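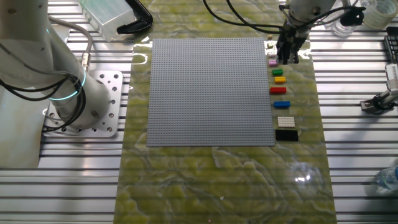 Parish Burial Register Project: Progress Report to the Keteva Fund
Pleltthorpe Local History Group, 2025-03-11

Work since December

Transcription of the Pleltthorpe burial registers has reached the end of the second volume. We have now entered 600 burials, and 54 of them have been matched to coroner's notices in the Thambiah newspaper cuttings. Most of the matched deaths are drownings at the mill pool or accidents on the Plulwood road.

Problems

Water damage in the second volume left 38 entries partly unreadable. These are marked as doubtful in the index. The county office has agreed to let us check them against the bishop's copies. 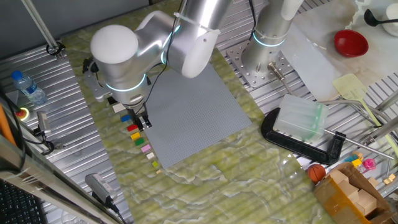
Arm over the gray baseplate

Spending

Copying fees came in under budget. We ask to move the balance to binding costs.

Next period

Start volume three and check the doubtful entries. The printed index is still due in December.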